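Snack corner shelf - keep it, move it or bin it?
Small Spaces board > Kitchens and corners
17 replies

Post 1
rochelle_r
I'd like some opinions on a drinks shelf before I drill anything. It's the small two-tier one in the back right corner, up against the apple wallpaper. Light wood, open at the sides, with a slotted rail along the top.

My problem is that the top tier fills up with cups and the bottom tier ends up as the place where cans go to be forgotten. The shelf is also pushed so far over that I can't get a hand down the right side to wipe. Aurelio wants it hung on the back wall. I think it should stay on the floor and simply hold less. The wallpaper is new in February and I'm not keen on putting holes in it.

Budget is small. The wall kit from Stanport was £17 when I looked, fixings included, and I've got a drill.

Rochelle

Post 2
marlpit
Stay on the floor. A shelf that size hung on a wall looks lost, and you'll be lifting full cups up and down all day. Pull it out from the side by a hand's width and most of your cleaning problem goes.

Post 3
aurelio_p
Aurelio here, the one who wants it on the wall. My argument is the floor. It's a shiny marble-effect surface and every drip shows on it. If the shelf was up off the floor you could do the lot with one wipe and not have to empty anything first.

Post 4
tansy_and_co
Which wallpaper is it, please? I've been after an apple pattern for our back kitchen and everything I find is either very small or bright green.

Post 5
rochelle_r
It's called Kirska, in the two pinks. It cost more than I'd planned so I used it on all three sides and went without a new blind.

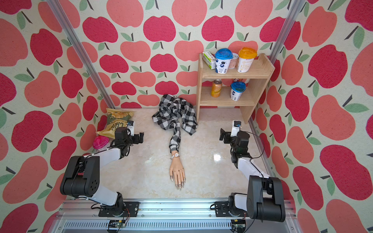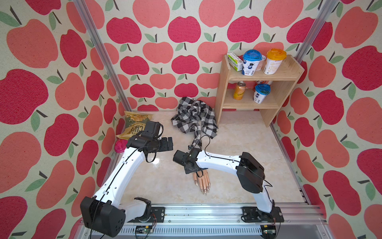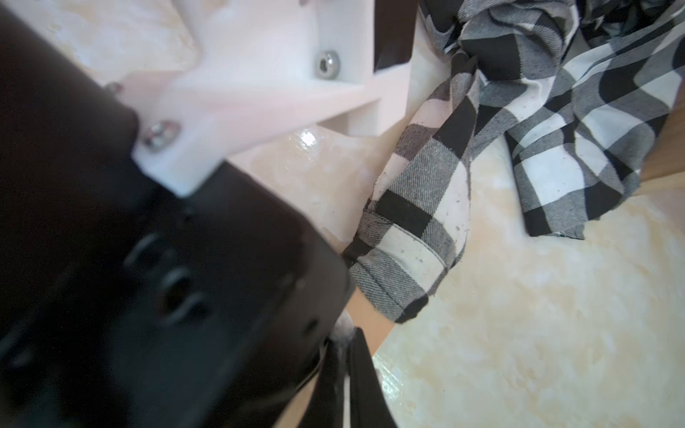

Post 6
tansy_and_co
Thank you, the raspberry and the coral together are just what I wanted. I like the cream behind them as well. Was it hard to match at the corners?

Post 7
rochelle_r
Back wall first, then the sides. I lost most of a roll getting the apples to line up and then decided I could live with it being a bit out. Use a fresh blade for every drop.

Post 8
grout_expectations
I'm with Aurelio on getting it off the floor, but not with drilling. You could put the same shelf on four stick-on rubber feet. That gives you a gap for a cloth and no holes. Grorkier do a pack of 4 and they peel off clean from wood in my experience.

Post 9
aurelio_p
A gap that small just collects crumbs. We had feet on the old one and I was forever poking under it with a ruler.

Post 10
grout_expectations
Then get taller ones. They come in different heights.

Post 11
marlpit
What's on it matters more than where it is. In the first photo there are dome-lid cups on both levels, with a Schweppes can down below. I'd put all the cups on top and keep the lower tier for cans. Tall things underneath are the ones that get knocked when you reach in.

Post 12
rochelle_r
Fair point about the cups. I put them wherever there's room. The little white and green box on the top left could go in a drawer as well, it always ends up crooked.

Post 13
hobnail
Nobody has mentioned the black and white checked shirt on the floor. If there's laundry down there as well, a hook would do more for the space than moving the shelf. Chacko sell a plain one for the back of a door.

Post 14
aurelio_p
I'll second the hook. Where would crisps go, though? They're too wide for the lower tier and they slide off the top.

Post 15
hobnail
A bag of crisps wants a peg or a deep basket. I wouldn't put them on a shelf at all. Mine hang from a bulldog clip on a nail and they've been fine like that for years.

Post 16
marlpit
Disagree about the nail, for the same reason I disagree about the wall kit. She has just papered it. Basket.

Post 17
tansy_and_co
Basket from me too. I measured ours before buying and still got one too deep, so take the tape with you.

Post 18
rochelle_r
Right, thanks all. I'm going to leave the shelf on the floor, bring it out from the right-hand wall, and put the cups on the top tier only. Basket for crisps, hook for the shirt. Aurelio has agreed to this until the summer, and if he's still complaining about the drips by then he can price up the wall kit again and do the drilling himself.

Tansy, I have a part roll of the Kirska left over if you want a piece to hold up against your wall. Send me a message with your address.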